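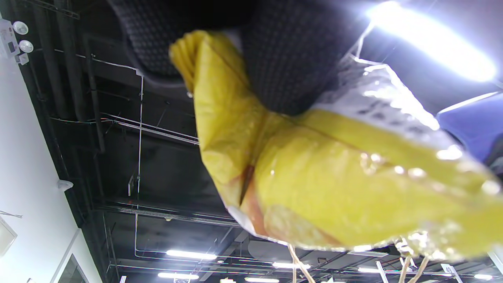

Is the Ostent Jellia a good enough cassette player to justify buying a new one in this day and age?

It is if you already own tapes and the machine you play them on is dying. If you don't own any tapes, the Jellia is a handsome way to acquire a storage problem.

I fall into the first group. My old portable gave up in October, halfway through side two of I-seul Choo's Cheon, an album I have loved for 30 years and can now hum with the wobble included. The belt had turned to something like licorice. I tried a replacement belt, then a second replacement belt, then I put everything in a drawer and paid $159 for the Jellia like a reasonable adult.

What you get

The Jellia is a portable player, playback only, with a plain headphone jack, a USB-C port for charging and a Bluetooth transmitter that I will get to when I've calmed down. It is bigger than the players I carried as a kid, and it won't go into a shirt pocket unless you have your shirts made. A coat pocket is fine. The shell is metal on the front and plastic on the back, which is the mullet arrangement most of these revival machines have settled on.

The buttons are the best part. Play goes down with a proper clunk, the kind you feel in your wrist, and stop comes back up with a slightly different clunk. I spent the first evening pressing them with no tape in. My wife asked whether the new machine worked and I said I hadn't checked.

The volume wheel is less lovable. It does nothing at all for the first part of its travel and then everything at once, so there is a spot the width of a hair between "can't hear it" and "the whole bus now knows I listen to Korean ballads." You learn where it is, and after that you learn to leave it alone.

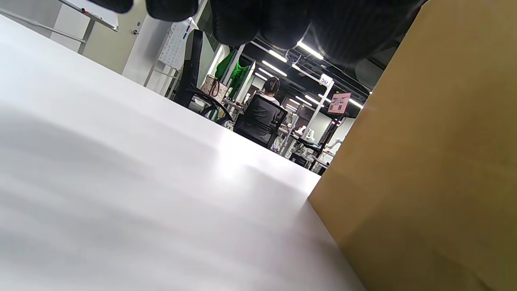 How it sounds

I started with Cheon, naturally. This is a quiet record for the most part: piano, upright bass, a string section that turns up on the choruses as if it had been waiting in the hallway. Choo sings very close to the microphone, and on a bad machine every held note turns into a slow seasick swoop. The third song on side one ends on a note that she holds well past the point of good manners, and it has embarrassed every cheap player I've ever owned.

On the Jellia it stays put. There's a slight waver if you go hunting for it, and I did go hunting for it, with the good headphones on and the lights off. But the piano sounds like a piano, which I can't say for the last two revival players I tried. One of those made it sound like a piano being driven over a cattle guard.

Hiss is present. It's a cassette. There is no noise reduction of any kind here, so tapes recorded with it will come across a bit bright and sizzly, and you'll want to turn down the treble on whatever you're listening through. The Jellia has no tone control of its own. It has a switch on the side marked WARM, and having flipped it back and forth for a good part of an evening I believe it makes things quieter.

The faster material held up better than I expected. I've got a compilation from Zevville, a small label that used to put out guitar pop on tape because it was cheap and now puts out guitar pop on tape because it isn't. Everything on it is loud and recorded a little too hot, and the Jellia gets through it without going to mush. The bass is thin, though. If your tapes are mostly dance mixes you're going to hear a lot of hi-hat.
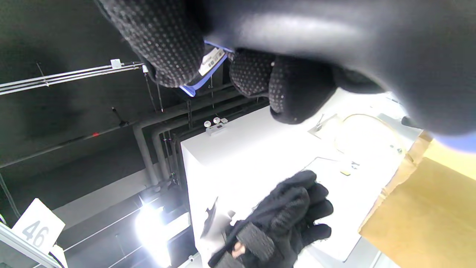 Stereo balance was off a touch to the left when I first got it. I assumed it was my ears, because at my age that's where I look first, but swapping the headphones around settled the matter. A small turn of the azimuth screw brought most of it back, and to Ostent's credit the hole for the screw is right there under the door and the manual tells you what it's for. The manual also tells you not to touch it. I suppose both positions have their merits.

The Bluetooth part

All right. You can send your tape to wireless earbuds, and I understand why someone would want to. I wanted to as well, for as long as it took to pair them. Pairing means holding down a button that is also the power button, so you have even odds of connecting your earbuds or shutting the machine off, and the little light blinks blue in both cases.

Once it's connected the sound is acceptable and a shade duller than the wired output. It dropped out when I put the player in my back pocket. It dropped out again near the microwave. It did not drop out while I was sitting perfectly still with the player on my knee, so if you meditate to cassettes this may be the product for you.

I've gone back to the cord. The cord has never once asked me to hold anything down.

Battery

Ostent claims 15 hours with wired headphones. I got close enough to that to have no complaint, and with Bluetooth on I got so much less that I stopped keeping track. The battery is built in and there's no door for it, so when it goes, it goes. The old machine ran on two AAs you could buy at any gas station on earth, and I do think something was lost there. On the other hand I am no longer robbing the TV remote.

Charging takes a long lunch. You can play while it charges, but there's a faint whine in the left channel when you do, pitched just high enough that the dog noticed before I did.

Things I kept tripping over

Auto-reverse is missing, so at the end of a side you get up and flip the tape. I'd forgotten how much of my youth was spent doing this. Rewind is slow and sounds like a dentist two rooms away. Fast-forward is the same dentist in better spirits.

The door has a window, and the window attracts fingerprints from people who aren't even in the house. The headphone jack is on the bottom, meaning the player goes into your pocket upside down and comes out upside down, and you will press the wrong button every single time until you stop noticing you're doing it.
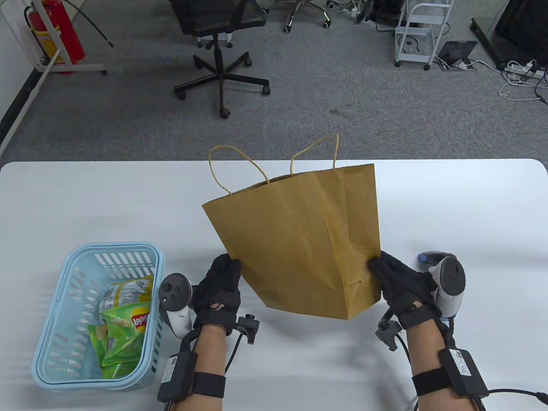
The belt is the thing I worried about most, for obvious reasons. I wrote to Ostent to ask if they sold spares and got a friendly reply saying they do, in packs of two, and that replacing one means taking out the back screws and unclipping the board. I haven't tried. I've ordered a pack anyway and put it in the drawer with the dead machine, where it can see what happens.

Who should buy it

People with a shelf of tapes and a soft spot for clunky buttons. People who've been eyeing a restored vintage player and don't fancy paying restored vintage money, or living with somebody else's idea of restored. A good rebuilt unit from the old days will still beat the Jellia on speed and on bass, and if you've got one that works, keep it and be nice to it.

I'd skip it if Bluetooth is the main attraction, or if you're hoping to record. There's no record button. I looked on all sides, including the bottom, where the headphones are.

As for me, I've played Cheon on it most nights since it arrived, usually while doing the dishes, with the cord tucked into my collar so it won't go in the sink. Side two gets all the way to the end now. There's a song back there I'd half forgotten, a short one with only accordion and voice, and the tape hiss under it sounds like rain on somebody's porch. The WARM switch is off.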